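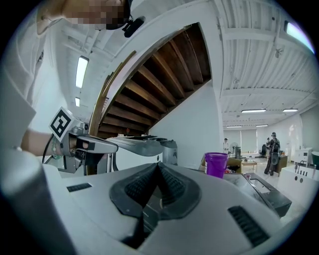
Gimadine Pie Weights, Ceramic, Set of 101

Item sold by: Livico Kitchen
Ships from: Grolutgate
Availability: In stock

Gimadine pie weights are small ceramic balls for blind baking. Put them in a lined crust before it goes in the oven and they keep the bottom flat and the sides from sliding down. They are used for pumpkin pie, custard pie, lemon tarts, quiche and anything else where the shell gets baked before the filling goes in.

One set covers the bottom of a 9-inch pie dish in a single layer. For a deep dish you will want two sets, so the weights reach partway up the side and hold it in place. If you bake small tarts, one set can be split among several pans.

The weights come in a glass jar with a screw lid. Let them cool all the way before putting them back in it.

What's in the box
101 ceramic weights
Glass storage jar with lid
19 precut parchment rounds
Recipe card for all-butter crust

Details
Material: unglazed ceramic
Color: off-white (darkens with use)
Oven safe: yes
Microwave safe: no
Dishwasher safe: weights no, jar yes
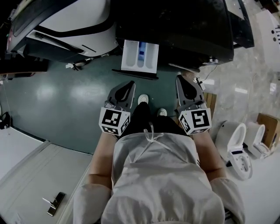

How to use

1. Roll out the dough, fit it into the dish and crimp the edge. Chill for 30 minutes. A cold crust shrinks less.

2. Lay a parchment round over the dough and press it into the corners. In a deep dish, use a larger square cut from a roll so it comes up over the rim and you can lift it out.

3. Pour in the weights and push them out toward the sides.

4. Bake at 400 degrees until the edge looks dry and is just starting to color.

5. Lift out the parchment with the weights in it and set it on a baking sheet. They stay hot for a good while.

6. Prick the bottom with a fork and put the crust back in until it is as brown as your recipe calls for.

Care
Wash by hand in warm water with a little dish soap and spread on a towel to dry overnight. If butter has soaked in and they start to smell, bake them by themselves at 350 degrees for an hour with the window open. Throw out any that are cracked or chipped.

Questions from customers

Can I use these right on the dough?
No. They will stick and leave dents. Always use parchment.

Are they the same size as the Li weights you used to carry?
The Li weights were a little bigger. The two can be mixed in one dish.

Do you sell more parchment rounds?
Yes, in packs of 46. They are listed under Baking Paper.

Customer review
I bought two sets in April and have used them for every pie since. Before that I used dried beans, and they had gotten pretty stale. The crust for my coconut custard came out flat all the way across. The lid on one jar was tight the first few times. I would like a bigger jar that holds both sets.
Thitima Suksawat

Returns
Unused sets can be returned within 60 days in the original box. Opened parchment cannot be returned. If the jar arrives broken, send us a photo and we will ship a new one at no charge.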